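Search the notebook Enter keywords
4 min read

February, bench log, gripper fingers, continued

Stock fingers off, Helik fingers on, both arms. The Helik set is the tapered kind with a cutout in the bracket, which saves weight and gives the screws one more place to fall through. Kept the old tip offsets by mistake for the first 18 grasps, so those are struck from the sheet. They were not good grasps. I would have struck them anyway and felt worse about it.

Plan was keys and small hardware: thin, shiny, flat on a dark floor. Started with two wrenches laid crossed, right arm reaching, left arm parked close enough to be a nuisance.

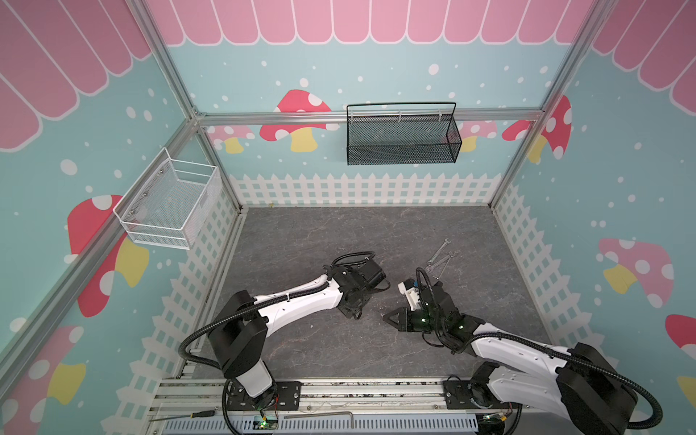 Anil Pisharody says the crossed start is unfair to the Tzavaras controller, because its force threshold trips on first contact and two stacked parts give it two first contacts. He would run singles until the numbers settle and only then get mean. He also wants the threshold written down somewhere other than my head.

Fine. Threshold is 4 on the Tzavaras scale, whatever that scale is. The manual gives the unit on page 121, where the table has been printed without its header row.

Ran singles. Closing speed matters more than I wanted it to. At the default the tips arrive together, push the part a little, and then report success on air. Halving it helped. The Wulley controller, which we have been rude about since it arrived, does the slow close without being asked and then spends the saved goodwill on its homing routine.

Rings are the best case for pointed tips and the worst for my patience. A ring flat on the floor gives the tips nothing to get under. A ring with something hanging from it is a pendulum, and the wrist camera loses it every time it swings behind a finger.
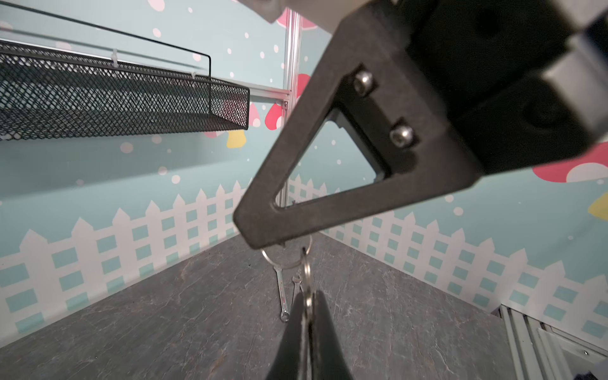 Added a dwell after lift so the swing can die down before the next pose estimate. Ugly, but it's one line and it can be deleted by someone with principles.

Tarkero wrist camera: exposure locked at 446 after the auto setting kept hunting. Glare off the floor is still the main enemy. It reads a bright patch as an edge, then plans around it with great care. Matte sheet would fix this. So would a different floor – not reopening that one.

Padlocks next, both arms in close. Body or shackle? Shackle is the obvious grab and rolls the lock as soon as the tips load up. Body is square and dull and behaves itself. 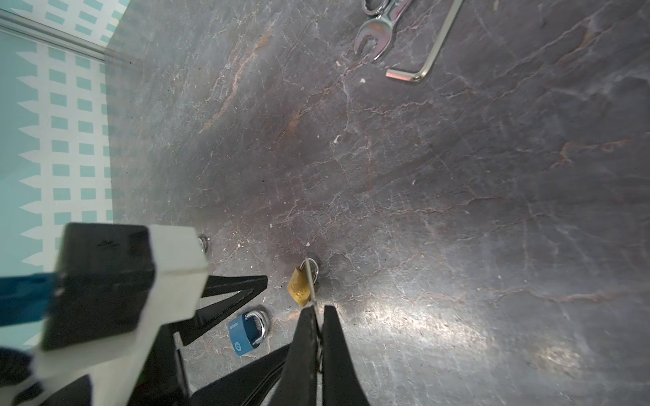
Going with body grasps as the default, shackle only when the planner can't reach the sides. Need to redo the collision margin between the two sets of fingers too. The current value was measured for the stock pair, and the Helik tips are longer than the model thinks.

To do:
– new tip offsets into the shared config, not just mine
– singles again on the Wulley at the same closing speed
– ask Helik for a drawing with the taper on it
– threshold on the whiteboard (done, Anil)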